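4.2 Rules for handling soft packaged food

The rules in this section were written after the first period of work with the two-arm cell, when each operator still had a personal way of doing things. We collected these habits, compared them, and kept the ones that all operators could follow without special training. The result is a list of 7 rules, called the Fimura rules in the rest of this paper. They do not replace the safety instructions of the arm supplier, which always come first.

Rule 1 concerns the grasp. A soft item must be held by its two outer faces, and the fingers should close only until the item stays upright by itself between them. The closing force is limited in the controller, and the operator may not raise this limit during a session. With a wrapped sandwich the fingers should press on the bread and leave the cut edge free, as in Figure 7.

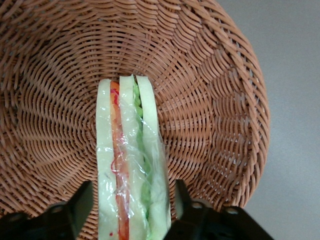 Figure 7. Wrapped sandwich between the gripper fingers, over the woven base of a basket. Wrist view.

Mustonen objected to this rule in the review of our first draft, and said that a fixed force limit is too simple, as bread differs from one delivery to the next and a limit that is safe in the morning can be too high for a softer batch later. The comment also asked that the limit be checked again with every new delivery.

We accepted the second part. The check is now done with one item from each delivery, and the value is written in the session log before any recording begins. We did not accept a variable limit — it would make the sessions hard to compare, and the operators asked for one number they can remember.

Rule 2 concerns the release. The item must be lowered into the container before the fingers open, and it may not be dropped from above the rim. Rule 3 says that only one arm may work over a container at a time. The other arm waits on its own side until the first has moved away. In the January sessions, before this rule existed, 32 of 40 stops came from two arms over the same container.

Rules 4 and 5 are for the table. Goods stand in the same groups at the start of each session, and the emergency stop must be placed on the table edge where a person can reach it without leaning over the goods.
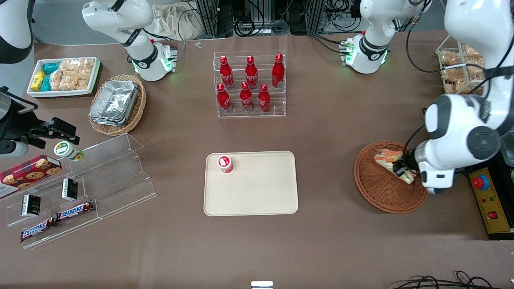

Rule 6 asks that the table layout be approved by a second person, who signs the log. At Vonstead this was at first seen as extra work, but it takes little time when the layout plan is printed and kept beside the cell. Rule 7 says that food used in the sessions is thrown away after 48 hours and is never eaten, even when the wrap is still closed.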